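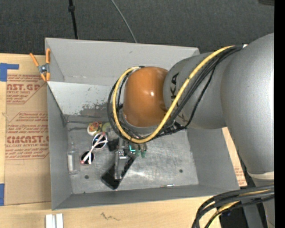 Mackenzie Hiebert

I keep reading that the four-day week is coming for all of us, and I keep looking at who is saying so. Mostly it's people whose work was already bendy. A friend of mine at Wutemer got the Friday off last April and told everyone at dinner it had changed her life. Then I asked when she caught up on email. Sunday night, she said, and changed the subject.

I'm not against a shorter week. I'd take one tomorrow. What bothers me is the way the trials get reported. A company signs up because the boss likes the idea, the staff get asked if they enjoyed having an extra day off, and we're all supposed to be amazed that they did. I read one write-up last month that ran to 166 pages and spent maybe two of them on people who are paid by the hour. If your pay is hours times a rate, a day off is a pay cut unless somebody raises the rate. The write-up said this was "an area for further discussion." I'll bet it is.

Then there's the claim that output stays the same. Same for how long? The trial I read about lasted 18 weeks. I can keep my kitchen clean for 18 weeks if I know someone is coming to check on it. Ask me again in three years, when the new manager wants to know why the phones go to voicemail on Fridays.

My sister-in-law Luana Barros works the front desk at a dental office, 30 hours spread over five days, and no one has ever called that a trial. She'd love to fit it into four. They need her there every morning, so she drives in every morning. I sent her one of those cheerful articles and she wrote back "good for them."

Maybe I'm being unfair. A couple of readers told me after my last post on this that their offices made the switch and it stuck, with no pay cut and no longer days. I believe them. I'd still like to hear from whoever covers their Fridays.

Comments are open, and yes, I read the rude ones too.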